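Klinhom Outfit Comments: a README

Hello and welcome! Klinhom is a collection of outfit sets and the comments people left beneath them, gathered from Drotow, a small fashion collage site where members put together a skirt, a pair of boots, a lipstick and perhaps a handbag they could never afford, and other members came by to say how gorgeous it all looked. I was one of those members for years, so please forgive me if I get a bit sentimental in places.

The current release is dated November 17, 2018. It was put together by me, Ishbel Moffat, with a great deal of help from Rogério Amaral, who wrote the export scripts and talked me out of sorting everything by colour.

What's in it

There are 3,321 comments in all, attached to 700 sets. Each set has a title, the text its maker wrote (often copied straight from a shop listing, fabric details and all), a list of the garments and accessories, and whatever congratulations came in afterwards. Sets run up to 2,000 characters of description, the limit on Drotow, and a few enthusiastic souls went right up to it describing a single cardigan.

The files are plain tab-separated text in UTF-8. You'll find these columns:

set_id – a number we assigned ourselves, unrelated to anything on the site
title – as the maker typed it, hearts and stars included
maker_text – the description
items – garments and accessories, separated by semicolons
comment – one comment per row, so the set details repeat
style_tag – one of our eight labels

Style tags

Rogério and I settled on 8 tags after a long July of arguing: casual, office, evening, bridal, beach, vintage, costume and streetwear. Each set gets exactly one. We both tagged everything separately and then went over our disagreements with a pot of tea, mostly about where vintage stops and costume begins (I still think a flapper dress with modern sneakers is streetwear, but I lost that one). If a set mixed several looks, we went with whatever the shoes suggested. It sounds daft, but it gave us something to hold on to when a ball gown turned up with a denim jacket.

Cleaning

We took out usernames, email addresses and links. We left the spelling alone, and the runs of exclamation marks too – they're half the charm, and anyone studying how people praise each other's taste will want them. Exact duplicate comments on the same set were removed, but "Gorgeous!" on two different sets stays as two comments. Shop names were kept in maker_text where members wrote them.

Known gaps

Comments are mostly in English, with some Portuguese that Rogério checked. Bridal is thin and evening is enormous. Prices were dropped, as they came in several currencies and rarely said which. Menswear hardly appears, so please don't use Klinhom to say anything general about what men like to wear. The garment names haven't been made consistent either: jumper, sweater and pullover all turn up, and so do trousers and pants. There's a start on a synonym list in the notes folder, called Widix, and I'd be delighted if somebody carried on with it. 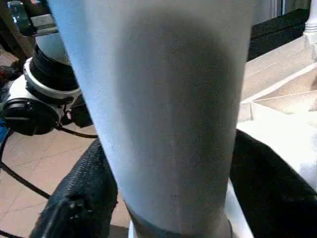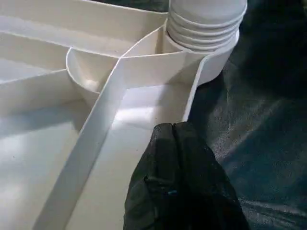
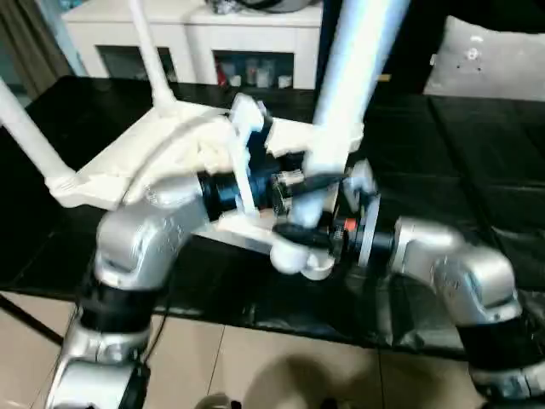 Using and citing

You're welcome to use Klinhom for teaching and research, and for your own curiosity. Please don't try to work out who wrote which comment. If you publish something, cite it as Moffat and Amaral, Klinhom Outfit Comments, and mention which release you used.

Corrections are very welcome. Send the set_id and the tag you think it should have, with a line or two on your reasoning, and we'll look at it together. The next release will add sets from Illetti, a sister site with many more hats, once Rogério has finished untangling the item lists.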